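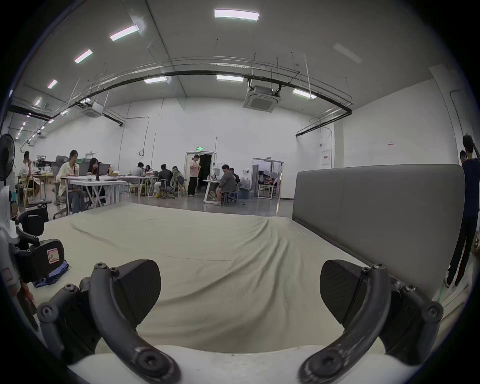
Notas para la charla — segunda parte, después de la pausa
Seguridad de aludes para clubes de esquí de montaña

Diapositiva 1. Saludo
Dar las gracias a Marichka Holovko por la invitación. Decir que hablo despacio y que pueden interrumpirme si una palabra no se entiende.
Recordar que la primera parte, de Danish Hashmi, trató del boletín. Yo no lo repito.

Diapositiva 2. El valle de Gruven
Estación pequeña, 40 socios activos en el club. La cabaña está a 752 metros y el collado a 2836. Es mucho desnivel para un solo día, y en la bajada la gente ya está cansada.
Preguntar a la sala: ¿quién ha dado la vuelta alguna vez antes de la cumbre? Esperar las manos. No tener miedo del silencio.

Diapositiva 3. Tres puntos de decisión
a) El aparcamiento. Control de los aparatos ARVA, uno por uno, también los del guía.
b) El final del bosque. Mirar el viento y las placas en la ladera este.
c) La pala bajo el collado, roughly 200 metros de largo. Se pasa de uno en uno.
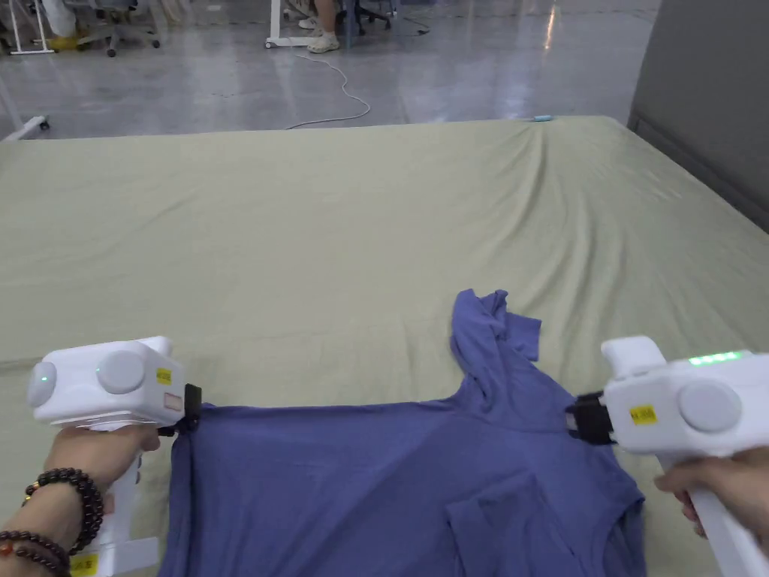 Diapositiva 4. El caso de agosto
Contar la salida de Bohdan Ostapchuk en el hemisferio sur. Él me dio permiso, pero no decir el nombre del cliente.
El grupo vio grietas en la nieve a las nueve y siguió subiendo. Leer su frase completa: «Yo las vi y no dije nada, pensaba que los otros sabían más».
Pausa. Beber agua.

Diapositiva 5. Cómo hablar en el grupo
El último de la fila habla primero. Esta regla es de Solomiia Tkachuk y la usamos desde hace dos inviernos.
Si queda tiempo, el ejercicio por parejas (hojas amarillas). Si no queda, pasar directamente a las preguntas y avisar a Caradog Morris para las luces.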